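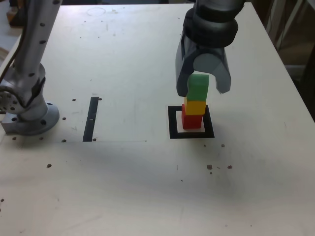
Three wooden cubes stacked in a short tower.

Toy block

Toy blocks, also called building blocks or play blocks, are solid pieces of wood, plastic, foam, cloth or cork that children stack, line up and knock over. They are among the simplest toys in common use. Most have no moving parts and no fixed purpose, and the same set may serve a child from the first year of life well into grade school.

The word "block" is used loosely. In the toy trade it usually means a piece that stays in place by its own weight. Pieces that lock together with studs, pegs or magnets are more often sold as construction sets, although many families and schools use one word for both.

Contents
1 Shapes and sizes
2 Materials
3 Color and finish
4 Use by age
5 Use in classrooms
6 Safety and care
7 Common questions
8 See also

Shapes and sizes

The cube is the most common shape for a first set. It has no wrong side, so a small child can set it down in any position and get the same result. Cubes for toddlers are large enough to be gripped with the whole hand. Smaller cubes, sized for the fingertips, are used for counting and pattern work with older children.

Larger sets are built around a unit, which is a flat rectangular piece. The other pieces are halves, doubles and quadruples of that unit, along with pillars, ramps, arches and triangles. Because the measurements share a base, two half units placed end to end match one full unit. Children tend to find this out for themselves while looking for a piece to fill a gap.

Hollow blocks are much bigger and are made as open-sided boxes. They are used on the floor or outdoors, where children build walls, boats and stores that they can sit inside. Planks of even thickness form another group. They are sold in large numbers and are laid in crossed layers.

Materials

Hardwoods such as maple, beech and birch are the usual choice for better sets. They are heavy for their size and hold a clean edge, and they do not dent easily. Softwoods such as pine cost less and weigh less, but their corners wear down sooner. Rubberwood, cut from plantation trees that no longer give enough latex, is widely used for painted cubes.

Plastic blocks are light and easy to wash. Their smooth faces slide more readily than bare wood, so tall towers are harder to build. Foam and cloth blocks are made for babies and for rooms where noise is a concern. Cork has a good grip and makes little sound when it falls, though it sheds crumbs as it ages.

Color and finish

Blocks are sold bare, oiled, waxed, stained or painted. A stain soaks into the wood and leaves the grain showing, while paint covers it. Red, yellow, green and blue are the standard colors for small cubes and are often the first color names a child learns.

Makers differ on whether color helps. The Hovari catalog offers its unit sets only in bare maple, on the view that children who are given plain pieces pay more attention to shape. Mokberg sells the same range of shapes in 5 colors, with one color for each length, so that pieces can be sorted and put away by children who do not yet judge size well. Both kinds are found in schools, sometimes on the same shelf.

Use by age

Babies mouth blocks, bang them together and drop them. Stacking begins in the second year, usually with a tower of two. Rows on the floor come at much the same time and are often pushed along as trains or roads.

By age three many children make bridges, with two uprights and a piece across the top. Enclosures follow, and after that come patterns and mirrored buildings. Children of four and five begin to name a building before they start it, and they bring in animals, cars and small figures. Older children copy real places and may keep one project going for several days.
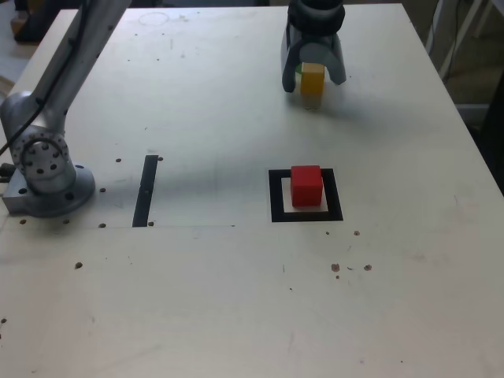
Why do block towers fall over?
A tower falls when the weight of the upper blocks is no longer supported from underneath. Small offsets add up, so a stack that drifts to one side at each level will tip sooner than a straight one. A soft rug or an uneven floor makes this worse.

Use in classrooms

Many kindergartens set aside a corner for blocks, away from doors and walkways. A flat, low rug cuts down on noise without making the floor unsteady. Open shelves work better than bins, in which pieces get buried – a traced outline on the shelf shows where each shape goes.

The Amoah starter set, sold for home use, holds 49 pieces. A group of children needs far more than this, and schools often buy several sets of the same make. Mixing makes can cause trouble, as small differences in thickness leave gaps and wobbles in larger buildings.

Safety and care

Blocks for children under three should be too large to fit in the mouth, and their edges should be rounded or beveled. Cracked or splintered pieces are sanded smooth or thrown out.

Wooden blocks are wiped with a damp cloth and dried in the open air. Soaking raises the grain and may split the wood. Plastic blocks can be washed in warm, soapy water.

Common questions

How many blocks does one child need?
A toddler can do a good deal with 20 cubes. Children who have started on bridges and enclosures soon run short and are better served by a larger set with several lengths.

Can old painted blocks be used?
Paint on very old toys may contain lead, so such sets are best kept for display. The Mavness reissues copy several older designs in modern finishes.

See also

Construction set
Alphabet blocks
Nesting toys
Dominoes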